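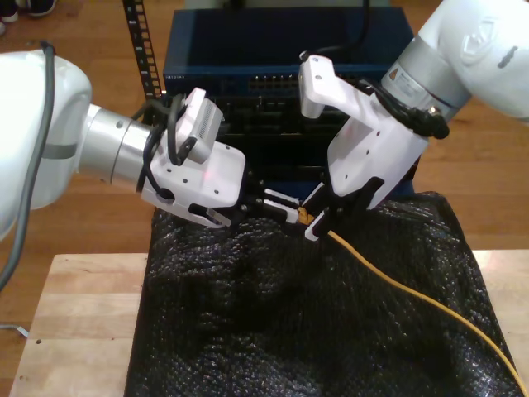 Slide 1. Thanks, sit anywhere. I'm going to talk for a while about why I don't believe most of what gets printed on the box of a folding knife, and then I'll take questions. Start with the word "tactical." If you laid a knife out on a black textured cloth like the one on this slide, nearly any knife would look serious. Dark cloth is cheap and it flatters steel. Catalogs have known that for years, and it has got more of us to open our wallets than any heat treat ever did. (Pause. Somebody will laugh, they have all done it.)

Slide 2. Who I am. Aurelio Rosales. I sharpen for other people, mostly kitchen stuff, plus whatever folders come in with the kitchen stuff. I don't sell knives. I bought all the ones I mention tonight at the regular price, and I have no deal with Stakier or Toma or anybody else.

Slide 3. Lock strength. The Stakier Plirnberg says on its card that the lock is "proven." Proven how? I wrote to ask. What I got back was a very friendly email with the word "proven" in it two more times. No load, no direction, no word on whether the blade was new. Maybe the test is a good one. I'd like to see it before I put my fingers behind it.
- Mention that the lock on mine has been fine. It has. That is one knife.
- Don't get dragged into liner lock against frame lock here. Save it for questions.

Slide 4. Edge retention. Toma prints a figure of 3895 on the sleeve. It took me a while to find out that it's a count of cuts. Cuts in what? Cardboard, rope, printer paper? At what angle was the edge ground, and who decided it was dull? Without that the number is decoration. A shop next door could get half of it or double it with the same steel and a different stone, and neither one would be lying.

(If someone brings up the standard machine tests: yes, they exist, yes, they're useful for comparing steels. They still don't tell you how the thing was sharpened at the factory, and the factory edge on my Toma was lopsided.)

Slide 5. Serrations. I get asked about these more than anything. The claim is that they stay sharp longer. What I see at the bench is that they keep tearing through rope after they've gone dull, and people take that for sharp. Then they bring it to me and are annoyed that I charge more. Pass around the Tiser here, closed. Ask for it back before slide 6.

Slide 6. Pocket clips. Short one. "Fully configurable" on the Tiser means you can move the clip if you own the right driver and the screws haven't been glued in. Two of mine stripped. I'm told the newer ones are better and I haven't bought one to find out.

Slide 7. What I'd ask before paying.
What was cut, and how many times.
What angle the edge comes at.
Whether the maker will sharpen it, and who pays the postage.
If the seller gets huffy about any of it, keep your money a week and see if you still want the knife.

Slide 8. Questions. Keep the Toma sleeve handy, someone always wants to read the small print. There isn't any. Room has to be clear by 9, so stop at the second "one last thing."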